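Section 7. Loss of marker tracking and gripper faults during wiping tasks

7.1 Purpose of this section

This section applies to the Asura hand-held gripper pair when it is used to record cleaning demonstrations on bathroom fixtures. It sets out what the operator must do when a gripper stops tracking, closes without command or reports fault code 71. It should be read before the first session of the day and kept within reach of the recording station.

The section was revised after a fault at the Fultham site, in which a cable was pulled from the left gripper during a wiping task and the session continued with one hand untracked. The recordings had to be withdrawn. The operator was not hurt, but the cable had crossed the floor behind a second work position and could have caused a fall.

7.2 Before starting

1. Lay both gripper cables flat on the floor and lead them away from the walkway. Leave enough slack for the operator to reach the far side of the fixture without stretching.

2. Check that each marker is clean, firmly seated and free of scratches. A marker that moves under light finger pressure must be replaced.

3. Fasten the chest strap before picking up the grippers. Do not adjust it with a gripper in either hand.

4. Open and close each gripper 10 times. The fingers should move smoothly and return to the fully open position.

5. Confirm that the indicator light on each gripper is green.

CAUTION: Cloths must be dry or well wrung out. Liquid that enters the finger joint may cause the gripper to close without warning. Do not spray cleaning fluid while holding a gripper.

7.3 If tracking is lost

Tracking is lost when the marker is hidden from the camera for longer than 2 seconds. The station sounds a single tone and the indicator light turns amber. The usual cause is a cloth that has folded back over the marker, or a forearm that has passed in front of it.

1. Stop the wiping movement and hold both hands still.

2. Lift the cloth clear of the surface and turn the wrist until the marker faces the camera.

3. Wait for the light to return to green. If it does so, repeat the stroke from the beginning.

4. If the light stays amber, end the recording and mark it as incomplete. Do not resume in the same file. 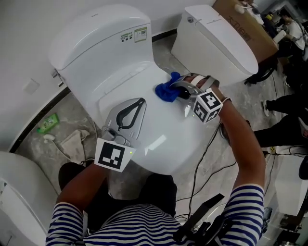

Where both hands are in use, the idle gripper should be kept on a flat, stable surface with its marker uncovered. An idle gripper that hangs at the operator's side is the second most common source of lost tracking at our Cáceres workshop.

7.4 Fault code 71

Code 71 means that the motion reported by the gripper does not agree with the motion seen by the camera. The light turns red.

1. Release the cloth and put both grippers down.

2. Switch off the station before touching any connector.

3. Inspect each cable along its full length – damage is most often found close to the plug.

4. Reconnect, switch on and repeat the checks in 7.2.

If the code appears again in the same session, withdraw the pair from use and complete form 1589. Completed forms are sent to Clementina Garcia at the Vundside service desk, together with the affected recordings. Recordings showing code 71 must not be deleted or edited on site.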